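Bagging cell, notebook – June, entry started 8:40

Left hand bagged, right hand bare, both arms parked close together over the carpet. 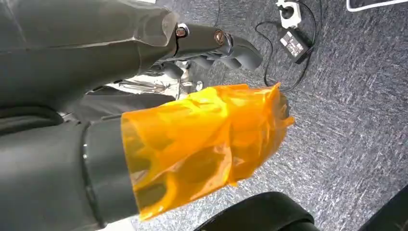
Orange bag over the left hand, open end at the wrist.

Left and right in these notes are the robot's own. The bare hand is the black one with the two round fasteners on the back.

Purpose of the week: decide which parts of the Cloteck packing job go to the two-arm unit and which stay at the bench. The orange bags are the Pivaletti line. They are thin, they cling, and the mouth does not stay open unless something holds it.

Current manual method, for the record. Packer opens the mouth with the left hand, loads with the right, folds, labels, drops in the tote. Batch is 50. Shift target is set in batches, so a stuck bag costs the packer nothing until the end of the batch, then it costs all at once. Kagiso Kruger raised this before the unit arrived and I did not write it down then.

Runs this morning, 20 attempts each:
Mouth opening, fingers spread slowly – usable. Fails when the two films are stuck flat.
Mouth opening, fingers spread fast – not usable. Film rides up past the knuckles.
Hand-to-hand transfer – usable only with the wrists angled in. Speed down to 40 percent.
Release – worst step. Film stays on the fingertips after the fingers open.

Changed the release to a short curl and then a straight pull back. Better, but I want another 20 before I call it a setting. Grip force left where it was. Do not change both in one session.

10:30. Kagiso tried the shared version: unit holds the bag, person loads. Comments as given:
– Waiting for the arm is more tiring than doing the opening yourself. The pause is too short to do anything else in.
– Bag is presented too low. Raised it 30 mm, accepted.
– Wants to be able to refuse a bag without stopping the cell. At present the only way is the stop button, and that gets logged as an operator stop.

The last one matters more than the cycle time. If the log goes to the Akpan office as it is, every torn bag reads as the packer's doing. Added a reject input on the foot pedal and a separate code for it. The old stops from this morning are still under the wrong code. I will relabel them by hand and initial the change.

Job split as it stands now. Opening and holding go to the unit. Loading, inspection and labels stay with the packer. That takes out the pinching motion the packers complain of in the thumb, and it adds standing in one place. Under the manual method they walk to the tote and back. Asked for the tote to stay where it is for the trial so that part of the job does not disappear by accident.

Training: the Clidik course covers restart and jog, nothing on clearing film from the fingers. Wrote half a page on it. Arms stopped first, then pull from the wrist end, never from the fingertips.

Open items
Repeat release test, new bag each time.
Ask whether batches of 30 are allowed during the trial.
Reject pedal cable needs a longer run.
Kagiso to check the half page before it is printed.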